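Setting up the Pellenell two-arm bench kit, from box to first handover

I bought the Pellenell kit from Morkar in December, with my own money, and I have now built it two times. The printed manual is good for the screws and weak for everything after the screws. These are the steps I follow, with my opinion of the kit where it matters. My colleague Yuk-lan Yip read them and corrected two mistakes.

Before you begin

Clear a strong table and keep a set of hex keys near you. The kit comes with both arms, the front rail, the corner posts and the control boards. Wall panels are sold separately. I made mine from board and covered them with flowered wallpaper from a hardware store, and it does the job well.

Step 1. Fix the rail and the mounting plates

Put the rail along the front edge of the work surface and tighten it before you add any arm. Each arm has its own black mounting plate. Start all the screws by hand, then tighten them across the corners. If you tighten one side fully first, the plate sits crooked and you will notice it only during calibration.

Step 2. Hang the boards and route the cables

The control boards go under the plates, in front of the rail. Bring each cable from the gripper back along the upper link, then around the outside of the shoulder, then down to the board. Leave a generous loop at the shoulder. The manual shows a tight cable, and with a tight cable my left arm stopped before the end of its travel. 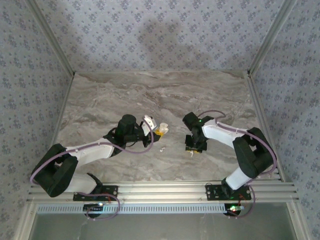

Both arms on the rail, cables looped around the outside of the shoulders.

Step 3. Calibrate

Switch on the boards and wait for the software to find both arms. Move each joint slowly to its two ends when the program asks for it. Do the left arm completely, then the right. The program gives you 300 seconds for each arm – this is enough, but do not go for coffee. I repeat the calibration when I have moved a plate, even by a little.

Step 4. Try a handover with small parts

Toy bricks are a good first test. They are light, they have flat sides and they cost almost nothing. Close one gripper on one end of the piece, bring it to the middle of the table, and let the other gripper take the opposite end. Set the speed to 2 on the scale of 9. Watch the wrists more than the fingers, for a wrong angle shows there first.
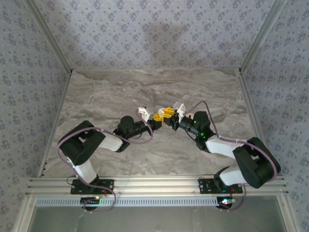

Step 5. Save your positions

Save under a new name each time. The software writes over the old file without asking, and I lost one evening of work like this. Pak-hei Lu at Morkar answered my mail about it and told me that a warning is planned.

Is it worth the price?

For a small lab or a patient hobby user, I say yes. I compared it with the Hsiao set, which has a better manual but a shorter rail. My complaints are the cable drawing, the missing warning and the price of the wall panels. Spare gripper fingers can be ordered from Eteck, and mine came in 3 days.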